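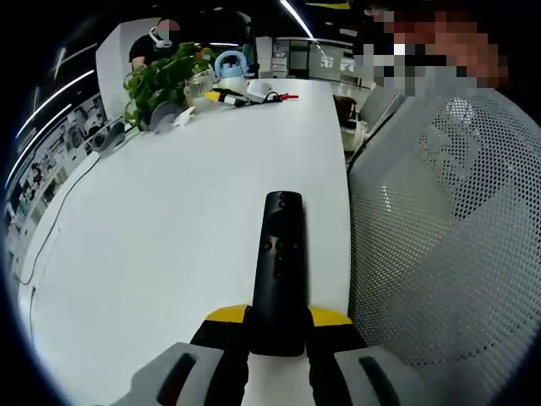

Using a hand-held gripper at a shared table

Clear a strip down the middle of the table before you start. Move plants, cups and loose paper to one end and leave them there until you finish.

Keep cables along one side. Coil any spare length flat, and never let a loop hang over the edge where a chair can catch it.

Push in chairs you are not using. Anyone sitting at the table should know which way you will be reaching.

Open and close the fingers fully a few times with nothing between them. At the Ustham workshop we wipe the inner jaws with a dry cloth every 400 grips and change the pads at 2,000. Write the count on the sheet.

Grip light things first. Stay under 12 newtons for thin plastic and glass, and do not lift glass that has water in it.

Hold the tool level and move at walking pace or slower. If something slips, let it drop to the table. Do not grab at it with your free hand.

Switch off before changing pads. Put the tool down with its fingers closed and pointing away from the edge.

Clurik pads and Panonum pads are different thicknesses, so do not mix them on one tool.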